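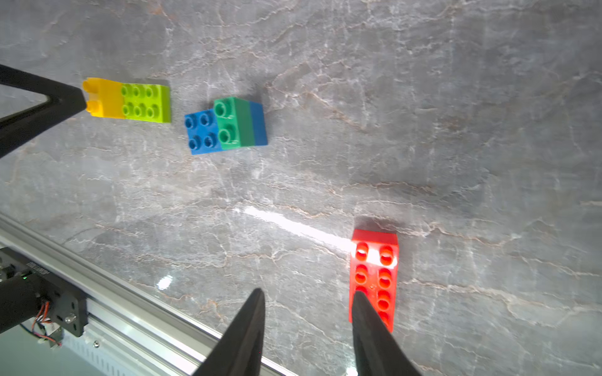

Chapter 4
Small Arms, Shared Tables: Working Rules for Bench Robots

Draft text, 2020-08-02. Exercises to follow.

What you need before this chapter: the stop categories from Chapter 2, and the risk form. If you skipped the risk form, go back. Everything here leans on it.

4.1 Why small robots need rules too

Big robots get fences. People respect a fence. A bench arm that picks up toy bricks gets a corner of a table and a power strip, and the habits around it get sloppy fast. Hands in the work area while the program is live. Wires taped down wherever they happened to fall. Somebody changes the fingers and doesn't write it down.

The force is low, yes. Low is not zero. A fingertip caught between two hard fingers still hurts, and two arm links closing on each other make a pinch point that has nothing to do with the gripper at all. Students look at the gripper. They forget the elbow.

The other reason is training. Whatever you do at the bench you will do later in a plant, on a machine that can break your arm. Mirko Tedesco, who ran the teaching cell at Gisarthorpe, put it on the first page of his lab notes: learn it slow on the small one. Good advice. We have kept his notes as the base for this chapter and changed the order in places.

4.2 What a standard does and what it doesn't

A standard gives you a floor. It says what a stop function must do, how a risk assessment should be laid out, what has to be in the manual. It will not know your table. It won't tell you that the lamp throws glare on a polished surface right where the wrist camera needs to see studs.

So – three layers, and keep them separate in your head:

Law. What applies where you work. Look it up, don't guess.
Standard. The agreed method. Often cited by the law, or by the customer.
House rule. Yours. Short, posted at the bench, dated.

Most of this chapter is house rules. They are the ones people break.

4.3 The work area

Draw the reach first. Full reach, arm stretched out, plus the length of the fingers and whatever they might be holding. Mark it. Tape is fine.

Only the work goes inside the mark. For a sorting task with bricks that means the bricks and nothing else. No mugs, no phone, no spare screws. A brick knocked out of its starting place is a bad trial, a screwdriver knocked into a rail is a repair.

Rails and frames: check every fastener before the first run of the day. Slotted aluminum profile is handy but brackets can creep along a slot if the bolt is a little loose, and then your taught positions are all off by the same amount and you will spend the afternoon blaming the software.

Wires: strain relief at both ends. Bundled, clear of the moving links through the whole travel, not just at the home position. Move the arm by hand, power off, and watch the bundle. Then do it agian in the other direction.

Lights: a small indicator on a bracket tells you something has power. It does not tell you the arm is safe to touch. Never use an indicator as proof of isolation. Unplug, wait, try to move it.

Surface: stone, glass and gloss paint all reflect. If the camera is on the wrist the reflection moves as the wrist moves, so one clean test picture proves very little. Check from at least 4 poses.

4.4 Fingers and parts

Changing the fingers changes the machine. New length, new grip force at the tip, new pinch points. Treat it as a change and reopen the risk form. Ramex and Zwahlen both come up in the case studies at the end of the chapter, and in both the trouble began with a finger swap that no one logged.

Write down for each set of fingers:

Length and material
Widest opening
Top speed allowed with that set
Who fitted it, and when

Parts matter as well. Single bricks and stacked ones don't behave the same. A stack gripped too high can come apart in the air, and a dropped piece lands wherever it likes. Decide before the run what the operator does about a dropped part. The rule we use – stop first, then reach. Every time, even for one brick.

4.5 Speed, stops and the person at the bench

First run of any new program at 20 percent speed. Hand on the stop. One person runs, and if a second person is at the table that person stays outside the tape.

Test the stop button before every session. Press it with the arm moving, not parked. Log the result in the Zoken sheet (Appendix B), even when it's fine, specially when it's fine. A log with only faults in it is no use to an inspector.

After a stop, clear the area, then reset, then restart. Reset must never start motion by itself. If yours does, the bench is out of service until it is fixed.

Old programs left since December or longer count as new. Same slow first run.

4.6 Before you go on

Copy the bench sheet on page 17 and fill it in for the robot you will be using. Do it standing at the table. Bring it to the next session, Section 4.7 starts from your reach drawing.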